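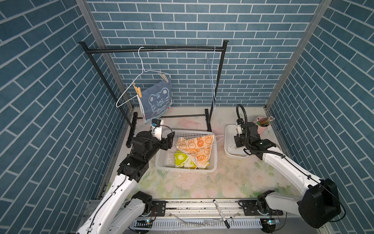

## About Dirnholm

Dirnholm records demonstrations of two-arm handling work and prepares them as training sets for learned control policies. The company was founded by Vinh Thân and Nghĩa Dương and supplies data to research groups that do not keep their own collection cells.

### What we collect

Our main product line, Plerkeddale, covers household cloth. Small towels, a basket, wire hangers, clothespins and a rack are set out on a printed tabletop between patterned walls. The patterns are deliberate. A policy trained only against plain surfaces tends to fail when the background changes.

The current Plerkeddale release holds 3432 episodes. An episode is one continuous recording, stored with joint positions, gripper state and all camera streams on a shared clock. Failed attempts are kept and labeled as failures.

### Camera placement

Each cell is recorded from fixed viewpoints and from the wrists. Wrist views carry most of the useful detail at the moment of grasping, when the arms can block the fixed views.
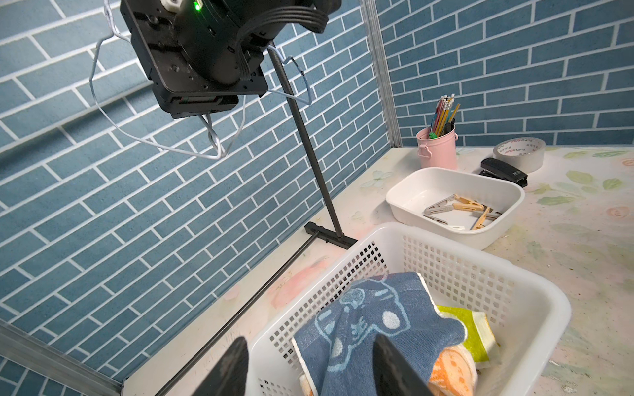 *Wrist view: basket between the gripper fingers, clothespin tray to the right.*

Streams are checked for dropped images before an episode is accepted. Exposure is locked for the length of a session.

### How episodes are reviewed

Every episode is read by two reviewers working separately. They mark the start and end of each grasp, release and handover. Where their marks disagree, the episode goes back to Nghĩa Dương, who maintains the labeling guide. Object positions are changed between episodes according to a written schedule, and operators do not choose layouts themselves.

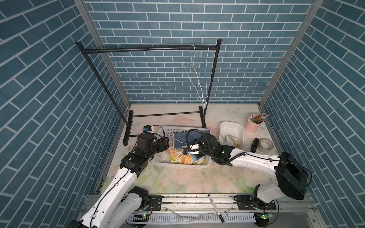
*Fixed view: both grippers in the basket.*

### Formats and access

Data is delivered in the Trirnomley format, with a reader library and a plain-text index. Sample sets of 80 episodes are available for evaluation. Requests should state the arm type, control rate and intended use, and should be addressed to Vinh Thân.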